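Come Spend Your Evenings Teaching a Robot to Do Laundry (Sort Of)

Posted 13 June 2021 by Vy Giáp

Hi everybody! The Ollura Robot Club is looking for new people for our clothing project, and I've been told I have to be the one to write the post because I complain the most about being short-handed. So here goes!

If you've never heard of us, we're a student and hobbyist club that meets in the old print shop behind the Brirnier building. We build things, we break them, we argue about cable routing. Last fall a few of us got tired of stacking foam blocks with our arms and decided to try clothes instead. Clothes are awful! A block stays where you put it. A shirt has about a million ways of lying on a table and the arm has to deal with every one of them. We named the project Multier (long story, bad pun, ask Chiến) and we're entering it in the Đặng Challenge in November.

The Challenge works like this. Your robot gets a heap of garments it hasn't seen before, and it has to pick each one up, open it out, find the care label and turn the piece so the label faces the judges. Points for each step, points off if you drop something. We get 5 minutes per round, and right now we need every second of it.

What we need is people to drive the arms. The software learns from recordings of a person steering the gripper through the whole job, so somebody has to sit there and do it over and over with all kinds of clothes. We want 200 good recordings before we start training for real, and with just the regulars showing up it's going very slowly. I've gotten pretty decent at it -- my first evening I couldn't even pinch a sleeve -- and I promise it gets fun once your hands figure it out. 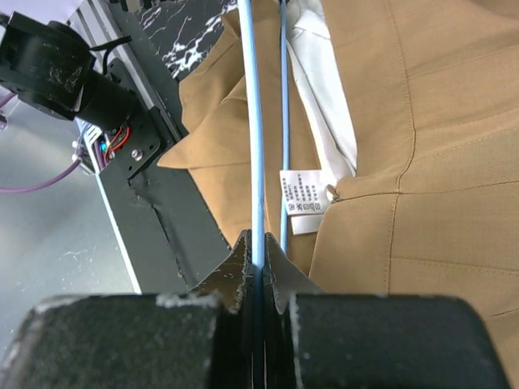 Labels are the part I'd love help with the most. They hide in seams, they flip over, they stick to the lining, and the wrist camera only gets a good look if you bring the arm in at a decent angle. Plain dark cloth is its own kind of headache for us, and so is anything with a slippery lining. If you're a patient person who likes fiddly stuff (puzzles, sewing, model trains, whatever) you'll probably be better at it than the engineers. Our best driver last semester was studying music!

So who can join? Anybody 16 or older. You don't need to code and you don't need to know a thing about robots. We'll sit with you for your first 2 sessions and show you how to steer, how to reset the table between tries, and where the stop button is. After that you can grab your own slots on the sign-up sheet. Left-handed people are very welcome, our controls work either way.

We're hoping to bring on 7 new drivers over the summer. I'd ask that you come at least one evening a week, Tuesdays or Thursdays, 6 to 8:30, though if your schedule is weird just tell me and we'll work something out. It's not a paid thing, sorry! You do get dinner (usually noodles), your name on the team list for the Challenge, and a spot in the van if you want to come watch us compete. Students who need project hours can have them signed off by Chiến Lục, who runs the build side and is a lot more organized than I am.

A few practical things. Tie back long hair and leave dangly bracelets at home. Closed shoes, please. Drinks stay on the shelf by the door, and yes, that includes the ones with lids. If you've got old clothes you don't want anymore, bring them along -- kids' stuff, uniforms, weird coats, anything clean with the label still in it. Please don't cut the labels out first!

To sign up, leave a note in the Multier box at the front desk or come find me on a Tuesday. Put down your name, which evenings work for you, and how we can reach you. No resume or anything like that. If you'd like to try the arm before you decide, come early, around 5:30, and I'll let you have a go while the others are still setting up.

Hope to see you there!

Vy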